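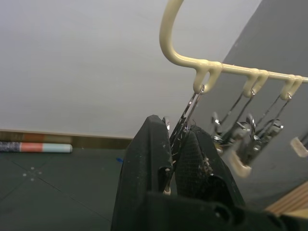

Relu l'almanach de Herkodthorpe jusqu'à la page des semis d'automne, avec un crayon, et je n'ai pas souligné grand-chose. Il fait 160 pages et Caradog Samuel me l'a prêté comme on prête un livre de messe. Lune montante, lune descendante, jours-racines, jours-feuilles, jours-fruits, jours où il vaut mieux ne toucher à rien. Ces derniers me paraissent bien nombreux, et commodes pour qui n'a pas envie de bêcher.

Je veux bien qu'on m'explique. J'ai demandé à Caradog pourquoi la carotte préférerait que la Lune passe devant la Vierge. Il m'a répondu les marées. J'ai dit qu'à Brurudport la marée, je la vois de ma fenêtre, qu'elle déplace la mer entière et que mon arrosoir, lui, ne bouge pas. Il m'a répondu la sève. J'ai demandé si quelqu'un avait mesuré la sève. Il a parlé de son père, qui semait toujours en lune descendante et dont les betteraves étaient grosses comme des têtes. Je ne doute pas des betteraves. Le père de Caradog mettait aussi trois brouettes de fumier par planche, il me l'a raconté lui-même au printemps.

En mai j'avais fait mon essai, sans le dire à personne. Deux rangs de laitues du même sachet, même terre, même ombre le soir : le premier semé un jour-feuille, le second 11 jours plus tard, un jour où l'almanach écrit en gras « s'abstenir ». Le second rang a levé mieux que le premier. Je sais très bien que cela ne prouve rien, il avait plu entre-temps et les limaces n'ont pas choisi leur camp au hasard. Mais si le résultat avait été inverse, j'imagine la conclusion qu'on en aurait tirée au bout de la rue.

Ce qui m'agace le plus est la partie ménagère. Le jardin, passe encore. Mais l'almanach indique les bons jours pour se couper les cheveux, pour cuire la confiture, pour cirer le parquet et pour faire la lessive. La lessive ! En lune décroissante, la saleté « se détacherait plus volontiers » et on userait moins de savon. Les chaussettes noires y garderaient leur noir. J'ai fait tourner les miennes sous toutes les phases depuis trente ans et elles grisonnent au même rythme que moi.

Xuelian, à qui j'en parlais au téléphone, m'a trouvé un peu dur. Elle dit que les gens ont besoin d'un calendrier qui leur parle d'autre chose que de factures. Peut-être. Elle dit aussi que sa tante étendait le linge selon les fêtes du village et que ça ne faisait de mal à personne. Je n'ai pas su quoi lui répondre, sinon que sa tante ne vendait pas d'almanach.

Et puis il y a les lecteurs. La préface assure que 2 498 jardiniers ont écrit à l'éditeur pour confirmer les effets. On ne dit pas combien ont écrit pour s'en plaindre, ni combien ont jeté le livre après une saison. J'ai cherché une adresse, une date, un tableau, n'importe quoi. Il y a un dessin de lapin.

Couché tard. Chaleur lourde, fenêtre ouverte, un chien quelque part vers le port.
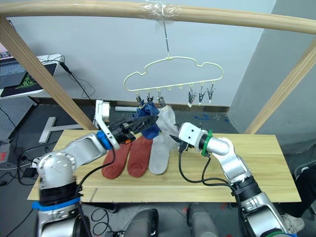
Brurudport, jeudi 18 août 2022

Pluie enfin, au petit matin, trop courte pour remplir la cuve. L'almanach annonçait un jour « sec et aérien, favorable aux fleurs ». Je le note pour Caradog, qui dira que la prévision valait pour l'intérieur des terres. L'an passé elle valait pour la côte.

Je suis descendu jusqu'au marché. Chez Ellis, à la graineterie, ils ont mis toute une table lunaire près de la caisse : le livre de Herkodthorpe, un disque en carton qu'on fait tourner, des sachets de radis avec un petit croissant imprimé. Les mêmes radis sans croissant sont au fond du magasin, moins chers. J'ai retourné les deux sachets. Même variété, même poids, même année. J'ai demandé au jeune homme ce qui les distinguait et il m'a regardé avec une vraie gentillesse avant de dire que c'était surtout la présentation. Voilà au moins quelqu'un d'honnête dans cette affaire. J'ai pris le sachet du fond.

Croisé Caradog en remontant, justement, avec son panier. Nous avons parlé de ses haricots, qui sont superbes, il faut le reconnaître, et des miens, qui ont filé. Il n'a pas prononcé le mot lune. Il m'a semblé qu'il se retenait, et j'ai fait de même, de sorte que nous avons parlé de ficelle pendant un bon moment. Il m'en a donné une pelote. Je me demande parfois si ses légumes ne doivent pas tout à ceci : un homme qui consulte son calendrier chaque matin va au jardin chaque matin. Moi j'y vais quand j'y pense. Ce serait une explication sans astre et je la lui proposerai, mais en hiver, quand il aura moins de haricots à m'opposer.

Après le déjeuner, écrit à Xuelian Wan, qui part pour Pristska à la fin du mois. Elle voulait savoir si je tenais toujours mon cahier de semis. Oui. J'ai décidé de recommencer l'essai avec de la mâche, plus sérieusement cette fois : 6 petits carrés, tirés au sort dans un chapeau, trois aux bonnes dates et trois aux mauvaises, avec un pluviomètre. Il faudrait que quelqu'un d'autre pèse la récolte sans savoir quel carré est lequel. Xuelian serait parfaite mais elle ne sera pas là. Caradog refuserait, ou alors il saurait. Je pourrais demander au garçon de la graineterie, ce qui suppose que je lui explique, et je m'entends déjà.

Relu ce que j'ai écrit plus haut sur la lessive. Un peu vite, sans doute. Je n'ai jamais pesé mon savon non plus, et je reproche à ces gens de ne rien peser. Reste que c'est à eux de le faire, puisqu'ils font payer.

Le ciel se charge de nouveau du côté de la jetée. La Lune est dans sa phase décroissante et je me suis coupé les ongles sans consulter qui que ce soit. Penser à rendre le livre avant dimanche, et à gommer mes coups de crayon, surtout celui de la page des confitures.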